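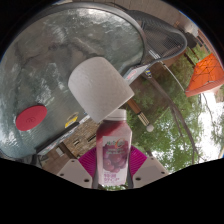 7. If the tool drops or squeezes a bottle

This section is for the operator of the Pallico hand-held gripper. Read it fully before you pick up the tool again after a fault. For the faults of the battery and of the memory card, see section 8.

7.1 What the fault looks like

The two fingers close on a bottle and the reading on the Aketti display goes to HOLD. After a short time the bottle slides down between the pads, or the fingers continue to close and the wall of the bottle bends inward. In both cases the display still shows HOLD. The tool does not give a sound for this fault, so you must watch the bottle and not only the display.

The code saved in the log is 1439. It means that the finger position has changed while the grip was reported as stable. A full plastic bottle of juice with a screw cap is a good load for checking this, and it is the load we use in the steps below. Do not check with glass.

CAUTION: Do not catch a falling bottle with your free hand. The fingers may close further when the load is gone, and your hand will be near them.

7.2 Make the tool safe

1. Lower the tool until the bottle stands on a flat surface. If you work at a patio table with a glass top, go down slowly. The rigid fingers can hit the glass before the bottle does.

2. Release the trigger completely. Wait until the fingers stop.

3. If the fingers do not open, do not pull the bottle out. Press the red release on the handle and keep it pressed until the display is dark.

4. Take the bottle away and check the cap. If the cap is loose or the wall has a fold, do not use this bottle for the next check.

5. Switch the tool off. Put it down on its side, with the fingers pointing away from people.

NOTE: The trigger has a small delay by design. A delay alone is not a fault.

7.3 Clean and inspect the pads

The ribbed pads carry the load by friction. Juice that dries in the ribs makes them smooth, and this was the cause in most of the returns we received last January.

1. Check that the tool is off.

2. Wipe each pad with a paper towel and clean water. Move along the ribs, not across them. Do not use alcohol – it makes the pad material hard.

3. Bend each pad lightly with your thumb. The ribs should come back to their shape without help. If one rib stays bent, change both pads together.

4. Look at the finger plates from the side. They must stand at the same angle. If one plate is twisted, stop here and send the tool for service.

5. Let the pads dry for 30 minutes. Do not use a heater.

7.4 Set the grip limit again

The grip limit is lost when the red release is used. If you skip this part, the tool will work with the factory limit, which is 77 percent and too strong for a thin bottle.

1. Switch on the tool with the fingers empty.

2. Open the menu Grip and choose Limit.

3. Set the value to 50. Confirm with a long press.

4. Close the fingers one time without load and open them again. The display must show READY.

5. Stand the bottle upright and place the fingers so that both pads touch it at the same height, below the shoulder. On the shoulder the wall is not straight and the bottle will turn.

6. Close the fingers and lift the bottle a small distance above the table. Hold it for 30 seconds.

7. Look at the label. If it has moved down against the pads, the bottle is sliding. Lower it and repeat 7.3.

CAUTION: Make this check over the table and not over the edge of it. On a balcony or a roof terrace, keep the tool and the load on the inner side at all times. A full bottle that falls from a height can injure a person below.

NOTE: The wrist view is very wide and bends straight lines near its border. Do not judge from this view if the bottle is vertical. Look at the bottle directly.

7.5 If the fault comes back

If code 1439 appears again after the new limit is set, the position sensor is probably loose. The operator cannot repair it. Attach the Moura lock to the trigger, write the code on the tag and send the tool with the log to the Luvura service desk. Requests that arrive on Friday after noon are opened the next working week.

Please do not clear the log before sending. Without it we cannot see in which moment the fingers moved.

Text of this section: Valdir Quintana, service documentation.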